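How to Cover a Work Table with Gridded Paper
Posted 3/2/19 in Home Projects, Mundulow

If you do any kind of making at home, whether it's sewing or jewelry or frosting six dozen cookies every January for the school bake sale (guess who), you have probably wished for a table you didn't have to be careful with. I wished for one for years! I worked on old newspapers, then on a shower curtain that wrinkled every time I leaned on it, and then one rainy weekend I finally covered my craft table with a big sheet of white paper with a light gray grid on it. I liked it so much that I have kept it covered ever since, and I change the sheet whenever it gets too scruffy to look at.

The job takes an afternoon if you count the cleaning, and a good deal less the second time.

What you will need

A table with a flat top
A roll of heavy white paper printed with a pale grid (mine is Cumex, the thicker of their two weights)
Low-tack tape, at least an inch wide
A long straightedge
Sharp scissors or a craft knife
A soft cloth and a little dish soap
Fine sandpaper, only if your tabletop has rough spots

Pick your paper

Pick up a corner of the roll in the store and bend it if they'll let you. Thin paper feels like gift wrap and will tear the first time you drag a pan or a pair of shears across it. Heavier paper fights you a bit while you are laying it down (it wants to curl right back up, the stinker) but it wears so much better.

Then there's the grid itself. Pale gray is my favorite. Dark lines look handsome on the roll, but after an hour of bending over them my eyes start to swim, and small things like beads and pins get lost in all that pattern. I also like a grid that has a real measurement to it, half an inch or one inch, so I can count squares and skip the ruler.

As for how much to buy, multiply the length of your table by the width. My tabletop comes to 1,239 square inches, and the roll I bought at Thaweesak holds 2,377, so I had plenty to fuss with and a nice long piece left over for lining drawers. Do check that the roll is wide enough to go across in one piece. A seam down the middle of a table will drive you batty.

Get the table ready

Take everything off. I know, I know. Mine had a glue gun, three mugs and a whole stack of pattern envelopes on it, and it was tempting to just scoot them from one side to the other, but you really do need the whole top bare.

Wipe it down with a damp soapy cloth, then a plain damp one, and let it dry all the way. Overnight is best for bare wood. Run your palm over the top in both directions and feel for bumps. Old drips of glue can be coaxed off with a plastic scraper. If there's a raised spot in the wood itself, rub it lightly with sandpaper. I had a sheet of 2,000 grit left from another job and it was far too fine to do anything useful, so go with something in the 220 range and save yourself the sore arm.

Lay the sheet

1. Unroll the paper with the printed side down and let it rest for an hour with a few heavy books on it. Cookbooks are good.

2. Flip it over and line one of the long grid lines up with the front edge of the table. Take your time with this part. If the first edge is crooked, every square on the table will be crooked along with it, and you'll notice it every single day.

3. Tape down the middle of the front edge first, with one short strip. Smooth toward the corners with the flat of your hand and tape those next.

4. Walk around to the back, pull gently until the sheet lies flat, and tape the middle of that edge, then its corners.

5. Do the short sides the same way. Go back and fill in the gaps with longer strips so there are no loose places to catch a sleeve on.

6. Trim whatever hangs over. Scissors are fine, and a knife against the straightedge is neater.

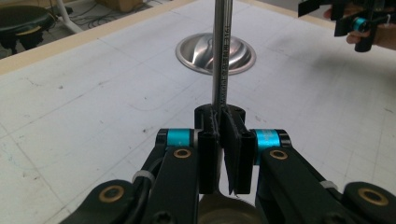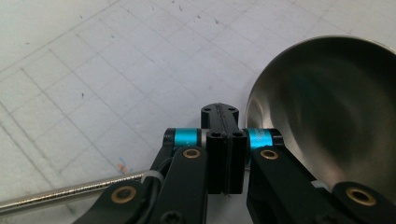 Gridded white work surface, stainless steel bowl on the right.
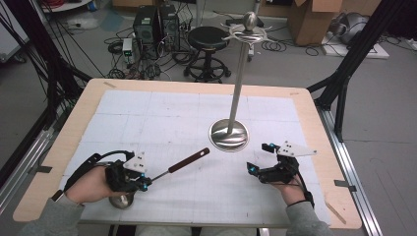

Can I put the tape on the underside of the table instead of on top?
You can, as long as the paper is large enough to wrap over the edge by a couple of inches on every side. Crease it firmly along the edge first, then tape it underneath. It looks tidier, but the paper tends to wear through at the fold, so plan on replacing it sooner.

Keeping it nice

Paper is paper, and it will pick up marks. A white eraser lifts pencil and a lot of general grubbiness. Marker is there to stay, I'm afraid, and so is coffee. For small stains I just cut a square out of my leftovers, match up the lines, and stick it down with a glue stick, and unless you're looking for it you'd hardly know.

Keep hot things off it. I set a trivet at the back corner for the iron and the glue gun, and it lives there all the time so I don't have to go looking for it with a hot tool in my hand. If you do wet work like dyeing or painting, slide a tray underneath. A rimmed baking sheet from the kitchen does the job beautifully.

When you cut with a rotary cutter, put your cutting mat down first. The sheet won't protect the tabletop from a blade, and neither will two sheets (ask me how I know).

Changing the sheet

Peel the tape slowly, pulling it back over itself and low to the table. If it starts to bring up the finish, stop and warm it with a hair dryer on the low setting for a few seconds, then try again. Any sticky leftovers will come off with a dab of cooking oil on a cloth, followed by soap and water.

I save my old sheets, by the way. The clean parts make good pattern paper for doll clothes and pot holders, and the not-so-clean parts go under the plant pots when I'm repotting in the spring. My sister-in-law wraps presents in hers and draws little pictures in the squares, which I keep meaning to try.

If you're covering a round table, the steps are the same except for the trimming. Tape it at four points, crease the paper around the rim with your thumb, and cut a little outside the crease. Snip the overhang every couple of inches so it folds under without bunching, and tape each flap as you go.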